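Knitwear Donations: Frequently Asked Questions

Which items does the Harasym Clothing Exchange accept?
Sweaters, cardigans, scarves and other knitted garments are accepted in adult and children's sizes. Items must be clean, fully dry and free of holes. Coats and footwear should be taken to the Rudeck location.

How should knitwear be folded?
Garments should be laid face down on a flat surface – a made bed is suitable – with the sleeves folded in across the back. The body is then folded up from the hem. Edges do not need to be exactly square.
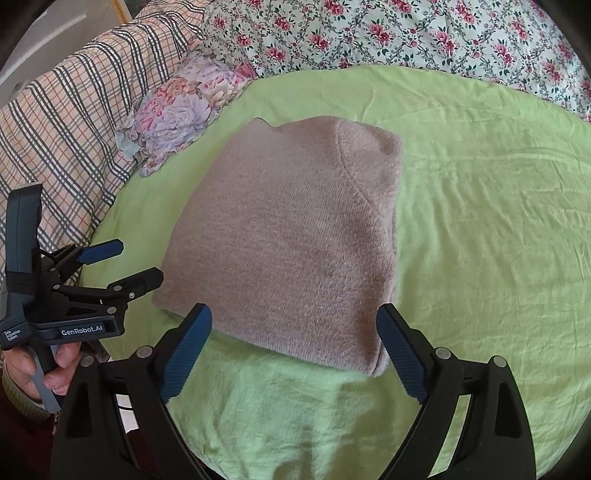 A ribbed knit folded into a compact bundle on a green bed sheet.

May knitwear be sent on hangers?
No. Hangers stretch the shoulders and cannot be stored. Please remove them before drop-off.

Is light fuzz or pilling a reason for refusal?
No. Surface fuzz is normal wear. Garments with felting or broken seams will be returned to the donor.

How many items may be donated at one time?
Each household may bring up to four bags per visit. The storage room holds 2,000 garments, and intake may be paused in October when it is full.

How long does sorting take?
Sorting is completed within three working days. Donors who require a receipt should request one at the desk.

Who should be contacted with other questions?
Inquiries may be addressed to Daryna Palamarchuk, Donations Office, Harasym Clothing Exchange.

Last updated: 11 Mar 2026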